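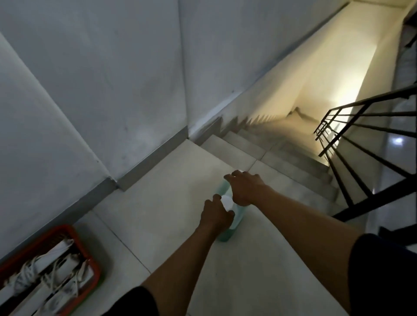 6 min read

The stairwell cleaner of Brzozowska Court would like it known that she has opinions about your doormat. She has been doing the common stairs in this building, and in two others on the Potthorpe side of town, for 25 years, and in that time she has formed opinions about most things people leave outside their doors.

"A doormat is a confession," she says. "People put out a mat that says welcome and then they don't answer the bell."

She agreed to talk on the condition that we leave her name out of it, on the grounds that the tenants already know where to find her. We met on a Tuesday, which is her long day, and talked mostly while walking uphill. She takes the stairs at a pace I would call rude.

Brzozowska Court has 464 steps if you count all the stairwells, and she has counted. The elevators are not her department. "Elevators are for a different kind of person," she says, and declines to say which kind.

Her method is from the top down, always. She learned it from the woman who had the job before her, who also taught her to sweep before she mops, to do the corners by hand, and never to accept cake before the last flight is finished. The cake rule came out of an incident at Grarnemau House that she describes only as "a lemon one, with syrup."

What has changed most, she thinks, is the packages. When she started, a landing held a mat, an umbrella and possibly a bicycle. Now she moves boxes before she can begin, then moves them back, and is sometimes accused of having hidden them. "I had a man ask me where his blender was. I said, sir, I've never met your blender."

She is kinder about children, who drop things but say hello, and about dogs, who at least look sorry. Her harshest words are saved for real Christmas trees. She was still finding needles at Grarnemau House in June.

The management company, Caltelholm, has tried more than once to modernize her. There was a scented floor product one year that made the whole building smell like a dentist's vacation. There was a laminated checklist, to be initialed on every floor. She initialed it for 9 days and then it went missing. "Very sad," she says, not breaking stride.

I ask whether people notice when the stairs are clean. She considers this for a full flight.

"They notice when I'm sick," she says. "I was out two weeks with my knee and I came back to a card. Everybody signed it. One of them wrote 'please hurry.'"

The knee is better now, though she goes down sideways when it rains. Her doctor has suggested a job with fewer stairs in it. She has suggested to her doctor that he come and see the corners on the third floor before he says that again.

Does she clean her own place the same way, top to bottom, corners by hand? She gives me the look she must have given the laminated checklist.

"I live on one level," she says. "And I have a rug. You can get a lot under a rug."

March 2025

We use cookies to remember your preferences. Accept all | Manage settings

Contact us | Copyright 2025, all rights reserved | Back to top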